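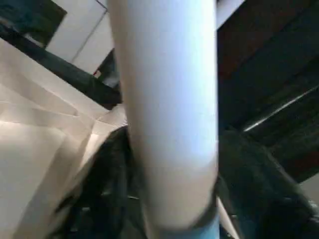 The rules for working beside a robot arm at Umton fit on two sheets of paper, and the newer one is mostly about fingers. The firm makes up packing lines for small manufacturers, and for years its written procedures dealt with the arm: how fast it may travel, who may step inside the marked area, where the stop buttons go. The gripper got a single line. Yet the gripper is the part that touches the goods. A smooth white finger with a rounded tip, working right up against a crumpled sheet, has no corner at its end to catch in a fold. Under the new sheet, that shape is the standard for any job involving paper, film or cloth.

Kuldeep Joshi wrote most of it. He came to Umton from Astalik, a maker of hospital bedding, where he ran the folding room. "We had good rules for the machine and none for the material," he says. "Somebody would change a fingertip on the night shift and it wouldn't be written down anywhere."

The first rule is that a fingertip counts as a safety part. It has a number, it is logged when fitted, and it is checked by hand at the start of each shift. The check takes less than a minute. The operator stops the arm, locks it off, and runs a gloved thumb along both sides and over the tip. Any nick that can be felt means the finger comes off.

The second rule covers speed near soft goods. The arm must drop to its slow setting before the fingers reach the material, and stay there until they are clear of it. Joshi's team went through 3,121 logged picks at the firm's Osasa site before settling on where the slow zone should begin. Most of the snags in the log had happened on the way out, with the gripper already lifting away.

The third deals with clutter. Anything that isn't part of the job is to be kept out of the gripper's reach. Staff objected to this one, and it was rewritten twice. The present version allows packing material to stay if it is listed on the job card.

Not everyone is convinced. Miah, which supplies some of Umton's customers, still leaves the choice of fingertip to the fitter and says its own inspection routine is enough. Joshi accepts that a small site with one experienced fitter may manage well that way. His concern is what happens when that person is off sick.

The sheet is due for review in September. A section on cleaning is still in draft, and operators have until then to send in their comments.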